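December 15, 2021
Bench notebook, Veltville room, equipment planning for next year

Joscha Sauerland wants the wish list before everybody disappears for the holidays, so I sat down with coffee and the old quotes and tried to turn a year of grumbling into numbers. Writing it all out here first, because when I go straight to the spreadsheet I always forget why I wanted a thing and then I can't defend it (see last August, and the label printer).

Starting with fingers. The two-finger grippers do fine on fruit, but I'd like a full spare set of jaws in the drawer so a chipped tip doesn't cost us a day. Teuber quoted 591 for a matched set with the mounting bits. Stastenia came in lower but wouldn't commit to a delivery date, and I have been down that road with them before! I'm leaning Teuber. If anyone had a better time with Stastenia, please scribble in the margin.

Next, the tabletop. We've been living on paper and blue tape, and I have a real soft spot for it: you can lay out a new grid before lunch and tear it up after. But the tape lifts, the paper creases, and every relayout moves the lines a little, so the positions we wrote down the week before are only sort of true. Cultico makes a printed mat cut to size for 3379, with the grid already on it. That's a lot of money for a mat. My counter-proposal is to get a quote on a plain rigid board, scribe the lines ourselves, and keep tape for anything temporary. I'd still budget 100 for tape and paper, since we go through it faster than anyone admits.

Apple layouts, plate and basket: 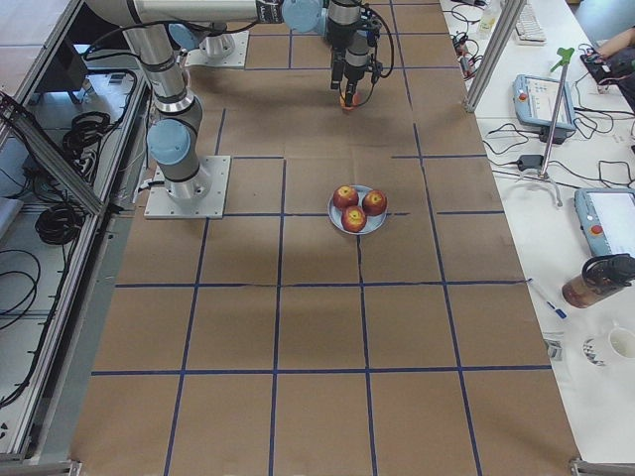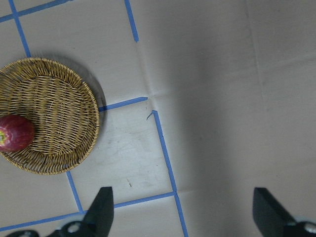
Cable management is the one I feel strongest about and the one I expect to lose. It never looks urgent on a list next to a gripper part. I'd like proper trays under the side table, sleeving for the runs that go up the arms, and hooks for the teach pendants so they stop sharing a table with pens and mugs and whatever else we put down. None of this is expensive. I priced hooks at 40 for the lot, and the trays depend on whether we drill into the table or clamp (I vote clamp, we may want that table somewhere else by summer).

Lighting: I go back and forth. A diffuse panel on each side would soften the shadows on the work surface, and I'd love to stop thinking about them. On the other hand, the places these arms are supposed to end up won't have lovely even light either. Let's borrow a panel before we buy two.

Props: fruit comes out of petty cash, so I'm leaving it off. Same for plates and baskets, although I'd like a few more shapes, shallow and deep, with and without a rim.

Order of asking, if Joscha only lets us have part of it: jaws, hooks and trays, board, then lighting. The Cultico mat goes at the bottom with a question mark.

Still to do: ask Teuber whether the quote holds into the new year, measure the table again (my two measurements disagree), and find out who has the big clamp.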